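Section 3. Filling and Closing the Pencil Case

3.1 Before You Start

The Skarnby desk set is supplied with one soft pencil case, one ruler, and one Fuvard notebook. Remove all tags and paper filling from the case before first use. Place the case on a clear, level surface with the zipper facing you.

Note: New zippers may feel stiff. Open and close the zipper fully five times before loading the case.

3.2 Loading the Case

1. Hold the closed end of the case with one hand.

2. Draw the zipper pull slowly toward the open position. Do not pull upward or across the teeth.

3. Check the lining for loose threads. Trim any thread longer than the width of a finger. Do not tear threads by hand.

4. Insert pencils and pens first, with all points facing the same end. Pens must be capped.

5. Place the eraser and sharpener on top. Empty the sharpener before it goes into the case.

Caution: Do not store scissors with exposed blades, open glue, or liquid ink in the case. Damage of this kind is not covered by the Karakaya warranty.

3.3 Closing the Case

1. Press the contents down lightly so that nothing stands above the zipper line.

2. Support the case at both ends and keep it level. A grid-print case with a red and green lining is shown partly open at one end.
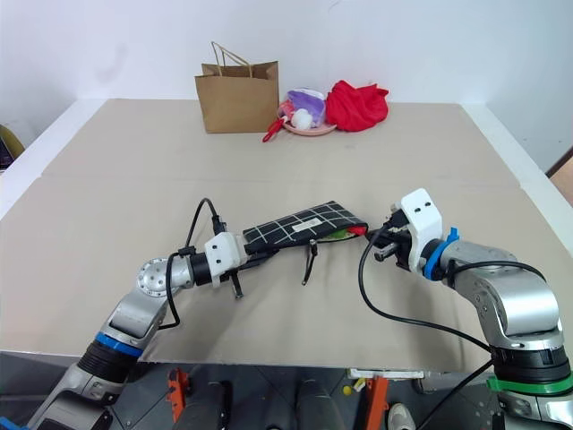
3. Draw the zipper pull to the closed position in one steady motion. If it catches, move it back about an inch, free the lining, and try again.

Caution: Do not force the zipper. If the teeth separate, remove some of the contents before closing.

3.4 Cleaning

Wipe the outside with a damp cloth. Do not machine wash. Leave the case open to dry for at least four hours before refilling. For stains, see Section 5.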